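Well, the gripper fingers are finally done, and I only had to print them four times. I started this build in January thinking the mechanical side would be the easy bit (ha!) and I've spent most of my evenings since then with a file in one hand and a tube of epoxy in the other.

The latest set is version 9. I changed the pads over to the grey rubber from Senness, which is softer than what I had and a fair bit grippier on shiny stuff. They cost me $149 for the sheet, so please nobody tell my bank. I've also moved the wrist electronics into a little box I call Drunora, no reason, it just needed a name to go on the label.
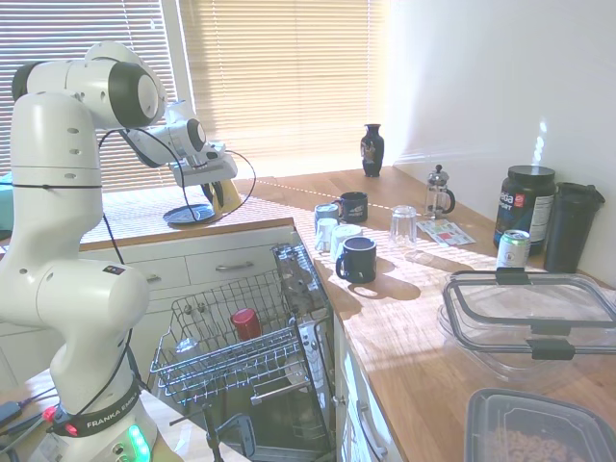
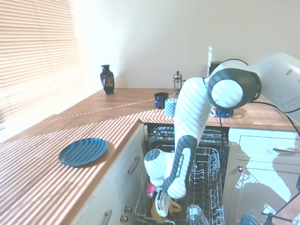 Dishwasher and counter in both of those, then two close-ups.

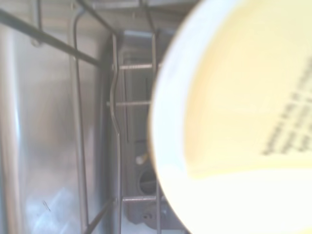
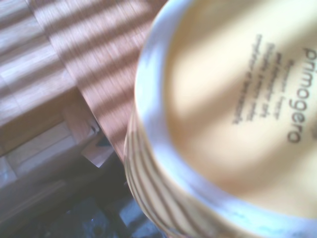 My own arm lives on the bench at the Lillwood workshop and it's a much humbler thing, seven printed joints and a lot of zip ties. What I'm stuck on at the moment is cable routing. I've been running everything tight along the links, and every time the wrist turns past halfway it tugs a connector loose. In the first photo the thin black cable loops from the upper arm down along its body and out near the gripper, and I reckon I've been far too stingy with mine! So I've cut a new loom with 127 mm of extra slack at the elbow, and I'm going to clip it at one end only and see how it goes.

Next job is the camera mount. I've got a Henríquez bracket in the drawer that nearly fits, if I drill out two of the holes and shave a bit off the back. I'll put the files up once I'm happy with the colour of the plastic, which might take longer than the drilling.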